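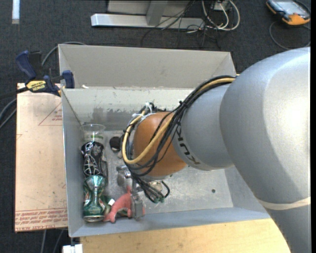 Management at Tandine says the picking arm will "free us up," and I have been waiting since February to find out for what. Ruwan Kodikara picked returns for 21 years and now he minds the bin. He knows that a crushed can and a plush toy need different hands. The arm gets one gripper for both, and a bundle of cables held on with ties. Maybe it learns. Meanwhile his shift got longer and his job title got shorter -- he is an "attendant" now.

I asked Tanvir Akanda, who runs our floor, what happens to the other five pickers. He said Urkholm hadn't decided. They'd decided on the arm fast enough.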